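Swapping the duvets over (and a few other bedroom jobs)

Hello again! It's that funny bit of September when I go to bed hot and wake up at four in the morning hunting for a blanket, so this month I'm talking bedding. Several of you wrote in after the last newsletter asking about duvets, and one of you asked about moths, bless you, so I've tried to get it all into one item.

First, my confession. For years I slept under the same duvet from January to December. It came from the Tranora shop in Brurton when we first moved here, it was sold as "all seasons", and what that meant in our house was too warm for most of them. I'd kick it off in July and pile coats on it in February. Then last autumn I split up and bought two thinner ones that button together, and I do wish I'd done it sooner. One for summer, the other for spring, both for winter. The buttons are fiddly and I swear at them twice a year, but that's all the swearing there is.

If you're thinking of doing the same, check the size of the pair before you buy covers. Mine came up a touch narrower than the old one and the corners wander about inside the cover. I've sewn a bit of tape into each corner and tied them on. Took me an evening in front of the telly.

Washing before you put things away

Whatever comes off the bed needs a wash before it goes in the cupboard, even if it looks clean. Moths like a bit of skin and sweat (sorry) and anything left in the fibres will go yellow over the months. Our washing machine won't take the big duvet, so that goes to the launderette on Dudás Lane, where the large drum does it in one go. I take a book. Bring your own soap powder if you're fussy about smells, as theirs is very floral.

Drying is where people come unstuck. A duvet can feel lovely and dry on the outside and still be damp in the middle, and if you pack it like that you'll know all about it in spring. I give mine another night over the banister after I've decided it's done. Wool blankets I wash by hand in the bath with the water barely warm, then roll them in towels and tread on them. Great fun if you've got children about, and they get clean feet.

What to put them in

I used to be all for those bags you suck the air out of with the hoover. I've gone off them. They were fine for pillows and old curtains, but the feather duvet came out as flat as a pancake and took over 25 days to puff up again, by which time I'd given up and was using the spare. Now everything goes in old cotton pillowcases, tied at the neck with string, with a slip of paper tucked in saying what's inside. I know it's a bit of a faff writing the slips, but one folded white sheet looks very much like another when you're standing on a chair with your head in the airing cupboard.

As for the moths, cedar balls do help a little, but they lose their scent and need a rub with sandpaper now and then. Lavender smells nicer and I can't tell you whether it does a thing. The best I've found is simply getting everything out every 3 months and giving it a good shake in the garden.

And make the bed up properly while you're at it! I turn the mattress, hoover underneath it, and leave it bare with the window open till lunchtime before the clean things go on. 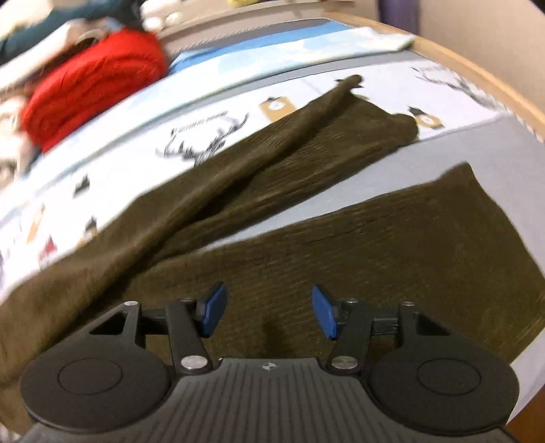
A word on blankets

The reader who asked where I got my checked blanket: it's a Clakine one, and I paid 33 pounds for it in their end of line sale. It was scratchy for the first few weeks and has since gone beautifully soft. I've seen them in the Brurton charity shops too, so have a rummage before you pay full price. Look along the folds for little holes by holding it up to the light, and give the edging a tug to see if the stitching is sound.

Next month it'll be draughts, and what I stuffed down the side of the landing window. Do keep writing in, I read every one, even if I'm slow to answer.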